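**Tustance Furniture Reuse - progress report to the Grundov Fund, March**

We're now past the halfway point of the grant and it has been a cracking few months. Most of what we set out to do by spring is done, one part is behind, and there's a bit of news about the van at the end.

### Collections and deliveries

We took in 14 large donations in February, our best month so far, and sent 9 of them out again to households on the referral list. Wardrobes and chests of drawers go almost as soon as they come through the door. Dining tables are slower. Most of the flats we deliver to are small, and people would much sooner have a drop-leaf or a couple of stools (if anyone reading this has a drop-leaf going spare, please ring us!).

The Pilkington estate is now on our regular round. We'd been trying to get a leaflet through every door there since the autumn, and 3000 of them finally went out in January. The phone has been noticeably busier ever since, with people offering things as well as asking for them.

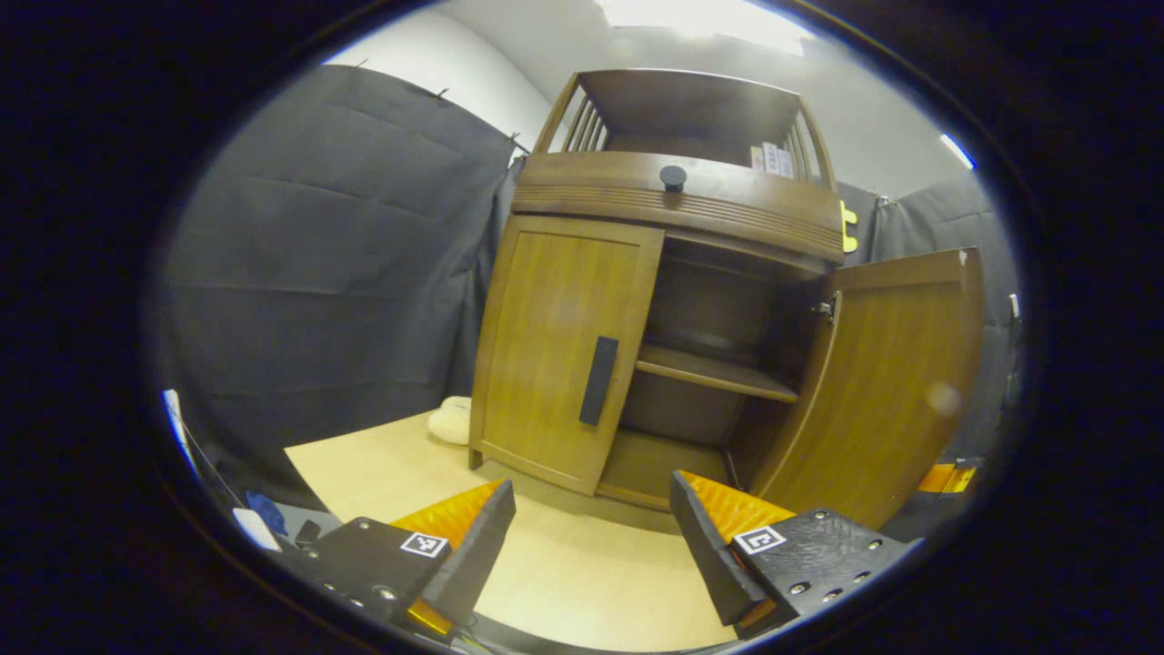 ### Repair evenings

These have been a joy. We planned for ten places per evening and had to go up to 14, and there is still a waiting list. People bring their own chairs, drawers and bedside tables and learn to reglue a joint, ease a sticking runner or put a new back on something. We've had a grandmother and grandson working on the same stool for three weeks running, and they've now moved on to sanding.

The upholstery evenings are the part that's behind. Our tutor had to pull out before Christmas and we didn't find a replacement until late February. We now expect to start in April, and we'd like to carry the unspent tutor fees over into the next quarter if you're happy with that.

### Money

Spending is slightly under budget, almost all of it down to the upholstery delay. Glue, screws and abrasives cost more than we'd allowed for - we've moved a little across from printing to cover it.

### The van

The Trallon passed its MOT with only a worn tyre to sort out. The new tail lift goes in next month, so two people will be able to manage a wardrobe without calling for a third.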